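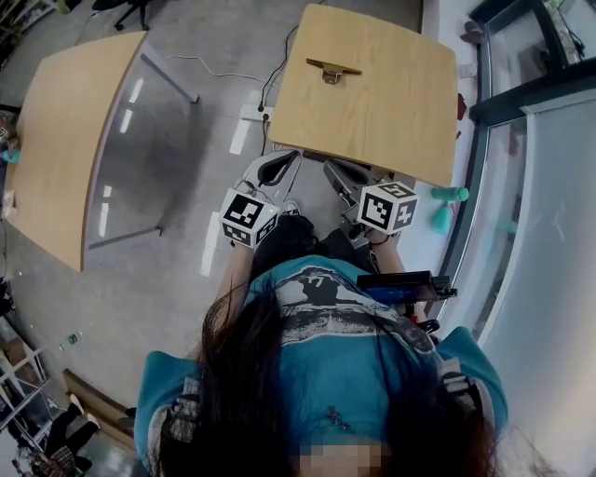

4.2 Preparing the Work Table

1. Place the table on a level floor and confirm that all legs are in contact with it.
2. Clear the tabletop and wipe it with a soft, damp cloth. Dry at once.
3. Set the metal fitting flat near the center of the tabletop, with the bracket accessible.
4. Route the power cable along the far edge and down to the power strip.

Note: Leave 65 cm of free floor at the near edge for the operator.

CAUTION: Keep the power strip out of walkways. Do not place liquids on the table while the strip is connected.

For replacement fittings, refer to the Hoekstra parts list, page 149.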